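Houseplant

A houseplant, sometimes called a pot plant or an indoor plant, is a plant grown inside a home, an office, a shop or some other building where people spend their days. The word covers a very wide range of living things, from a thumb-sized cactus on a kitchen sill to a fig that has been brushing the ceiling of a hotel lobby for a generation, and it has never had much of a botanical meaning. A plant becomes a houseplant when somebody brings it indoors and decides to look after it. Most of the popular kinds come from the tropics and subtropics, where the temperature stays fairly even through the year, much as it does in a heated house.

Origins and early history

People have been growing plants in containers for a very long time, and it is hard to say where the courtyard stopped and the room began. Pots of herbs, small trees and flowering shrubs were kept in the courtyards of the ancient Mediterranean, and the growing of potted plants has a long and much loved history in China. In Europe, the wealthy households of the seventeenth century built orangeries, long rooms with tall south-facing windows, so that their citrus trees could be wheeled in on tubs before the first frost and wheeled out again in spring.

The great age of the parlor plant came in the nineteenth century. Glass became cheaper, windows became larger, and plants from far-off places could be carried across the sea in sealed glass cases that kept the salt air off them. Not everything that survived the voyage survived the parlor, of course. Coal fires and gas lamps made the air dry and rather dirty, and the plants that became fashionable were the ones that could put up with it: the aspidistra, the kentia palm, and various ferns, which were usually given a glass case of their own.

Fashions since then have come and gone and come back again. The middle of the twentieth century was fond of the rubber plant, the philodendron and the Swiss cheese plant, whose big, simple shapes suited the furniture of the day. The 1970s hung spider plants in macrame from every available hook, and a good many of the spider plants living today must be the great-great-grandchildren of those. After a quieter stretch, interest rose again in the 2010s, especially among younger renters who had no garden of their own.

Common types

Foliage plants are grown mainly for their leaves, and they make up the largest share of what is sold. The arum family alone supplies the pothos, the heartleaf philodendron, the peace lily, the monstera and the anthurium. Heart-shaped leaves are so common in this group that beginners mix up one plant with another all the time, and even experienced growers will turn a leaf over and look at the stalk before committing themselves. Pothos leaves tend to be thicker and a little uneven, while those of the heartleaf philodendron are thinner and open from a papery sheath.
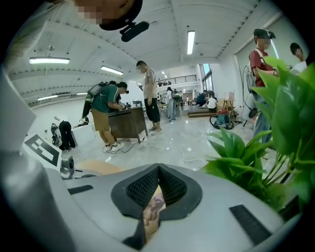

Flowering houseplants ask for a bit more attention. African violets, moth orchids, cyclamens and Christmas cacti will all bloom indoors, though the last of these likes long nights and cool evenings in the fall if it is to flower by December. Many are bought in bud, enjoyed for a few weeks and then given away or thrown out, but most of them will bloom again for a patient owner.

Succulents and cacti store water in their leaves or stems and do best in the brightest window in the house. They are often recommended for forgetful people - and quite rightly - although a dark hallway will do them more harm than a missed watering ever could.

Artificial plants are not houseplants in the strict sense, but they have shared rooms with the living kind for so long that most books on the subject give them a page or two. Silk, paper and wax were the usual materials in earlier times, and plastics and polyester fabrics took over later. They are widely used in windowless rooms, and they need only dusting.

Care

Light is the first thing to think about, and the thing most often misjudged, since the human eye adjusts so readily that a corner can look bright enough while offering a plant very little to live on. A spot close to an east window suits a great many foliage plants. Strong afternoon sun through glass can scorch thin leaves, and a sheer curtain is generally all that is needed to soften it.

Overwatering is the most common cause of trouble. Roots need air as well as moisture, and in soil that never dries out they begin to rot, so that the plant wilts and its worried owner gives it still more water. The old advice to push a finger into the soil up to the second knuckle is as good as any. Pots should have a hole in the bottom, and water left standing in the saucer should be poured away.

Repotting is best done in spring, into a pot only slightly wider than the last. Spider mites, mealybugs, scale and fungus gnats are the usual pests, and a new plant is sensibly kept apart from the others for a couple of weeks.

Propagation

Much of the pleasure of houseplants lies in making more of them. A length of pothos with at least one node will root in a glass of water, a snake plant can be divided with a sharp knife, and an African violet can be raised from a single leaf. Cuttings pass from neighbor to neighbor in this way, and local names travel along with them. Some families of plants are known by the household they came from, like the trailing philodendron still passed around in one small town as the Sotiropoulos vine, which had reached 38 windowsills when the Hornon garden club last took stock of it.

Safety

A number of popular houseplants are harmful if chewed. Pothos, philodendron and dieffenbachia contain tiny crystals of calcium oxalate that irritate the mouth and throat, and true lilies are extremely dangerous to cats. Hanging baskets and high shelves help, though a determined cat may take a different view of high shelves.

See also

Container garden
Orangery
Terrarium
Variegation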